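Über uns

Zitico – Werkstatt für Handgreifer
Start | Leistungen | Über uns | Ersatzteile | Kontakt

Wir sind eine kleine Werkstatt mit fünf Mitarbeitenden und wir betreuen seit der Gründung fast nur ein einziges Gerät: den Handgreifer Flollow. Wir bauen ihn auf, stellen ihn ein, warten ihn und reparieren ihn, wenn er von der Arbeit müde geworden ist. Die meisten Geräte kommen von Gruppen, die mit dem Handgreifer Bewegungen für Roboter aufnehmen, vor allem mit Textilien im Haushalt.

Angefangen haben wir in einem Raum hinter einer Fahrradwerkstatt. Dort stand eine Werkbank, ein Regal und eine Lampe, die wir noch heute benutzen. Der erste Auftrag war ein Flollow mit ausgeschlagenem Gelenk, und wir haben für diese Reparatur viel zu lange gebraucht. Im April danach hatten wir das erste eigene Prüfblatt. Es hat seitdem viele Änderungen bekommen, aber die Reihenfolge ist dieselbe geblieben.

Wie wir ein Gerät einstellen

Ein Flollow wird bei uns zuerst gereinigt und dann zerlegt, soweit es nötig ist. Fasern von Handtüchern und Decken setzen sich gern in den Spalt hinter den Fingern. Wir entfernen sie mit Pinsel und Pinzette, Druckluft verwenden wir an dieser Stelle nicht. Danach prüfen wir das Gestänge: beide Seiten müssen sich gleich weit und gleich leicht bewegen. Wenn eine Seite nachläuft, lösen wir zuerst die Schraube am Gelenk, richten den Arm aus und ziehen wieder an.

Das Einstellen endet nicht an der Werkbank. Ein Greifer kann auf der Messplatte sehr gut aussehen und trotzdem eine Stofffalte schlecht nehmen. Deshalb arbeiten wir mit jedem Gerät auch an einem gewöhnlichen Bett mit gewöhnlichen Tüchern. Dabei achten wir zuerst auf die Öffnung und auf die Stellung der Beläge zueinander. 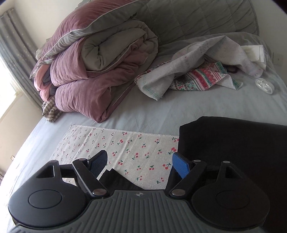 Flollow mit geöffneten Fingern über dem Bett. Die blauen Beläge zeigen schräg nach innen.

Die Beläge sind das Verschleißteil, nach dem wir am meisten gefragt werden. Wir kleben sie nicht einzeln nach. Es werden immer beide Seiten ersetzt, auch wenn nur eine Seite glatt geworden ist, weil sonst der Stoff auf einer Seite früher rutscht. Der Kleber braucht nach unserer Vorschrift 10 Stunden Ruhe. In dieser Zeit liegt das Gerät mit geschlossenen Fingern in der Halterung und wird von niemandem angefasst.

Bei den Prüftüchern sind wir etwas streng geworden. Wir nehmen dünnes und dickes Gewebe, helles und dunkles. Schwarzer Stoff ist für die Kameraaufnahme schwieriger, und viele Kunden arbeiten gerade mit Kleidung. Wir führen die Fingerspitzen darum auch an die Kanten, wo zwei Stoffteile nahe beieinander liegen. Wer das Gerät in der Hand hält, merkt dort am besten, ob die Mitte stimmt.

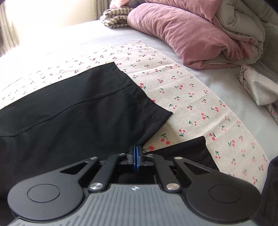
Prüfung an der Kante: Fingerspitzen zwischen zwei schwarzen Stoffteilen auf dem Kirschentuch.

Pflege und Reparatur

Für die Gelenke benutzen wir das Schmiermittel Wuvex, sehr sparsam. Ein Tropfen pro Gelenk ist genug, zu viel davon wandert auf die Beläge und man muss wieder von vorne anfangen. Die Lagerbuchsen beziehen wir von der Firma Ingvarsson, mit der wir seit der ersten Serie zusammenarbeiten. Wir haben auch andere Buchsen versucht und sind zurückgekehrt.

Eine Wartung hat bei uns 6 Schritte:

Reinigung und Sichtprüfung
Spiel in allen Gelenken messen
Buchsen tauschen, wo das Spiel zu groß ist
Beläge prüfen und bei Bedarf beidseitig ersetzen
Mitte und Parallelität der Finger einstellen
Probe mit Stoff und Eintrag ins Wartungsheft

Jedes Gerät hat bei uns ein Wartungsheft aus Papier. Darin steht, was getauscht wurde und was wir nur beobachtet haben. Das Heft mit der Nummer 666 gehört zu einem Flollow, der schon fünf Mal bei uns war und immer noch das erste Gehäuse hat. Wir freuen uns jedes Mal, wenn er wieder auf der Werkbank liegt.

Beim fünften Schritt brauchen wir am meisten Geduld. Die Finger sollen in enger Stellung gerade nebeneinander stehen, mit einem gleichmäßigen Spalt von unten bis oben. Ist der Spalt oben breiter, so liegt der Fehler meistens am Gelenk unter dem Finger und selten am Finger selbst.
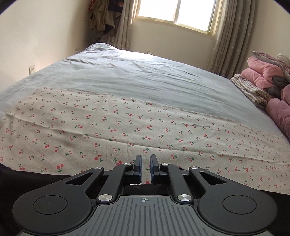 Enge Stellung der Finger: der schmale Spalt zwischen den dunkelblauen Belägen.

Was wir nicht machen

Wir verändern keine Elektronik und wir lackieren nicht. Geräte mit gebrochenem Gehäuse nehmen wir an, aber wir sagen vorher, ob sich die Arbeit lohnt. Manchmal lohnt sie sich nicht, und dann bauen wir die guten Teile aus und legen sie dem Kunden in einer Schachtel bei.

Ein Gerät einsenden

Bitte schicken Sie den Greifer mit leicht geöffneten Fingern und ohne Tuch dazwischen. Legen Sie einen Zettel bei, auf dem steht, mit welchem Material Sie arbeiten und was Ihnen aufgefallen ist – ein Geräusch, ein Widerstand, ein Belag, der sich löst. Auch kleine Beobachtungen helfen uns. Wer in der Nähe ist, kann das Gerät nach Absprache persönlich bringen, die Werkstatt ist ab 10 Uhr besetzt. Die Klingel ist leise, bitte zweimal drücken.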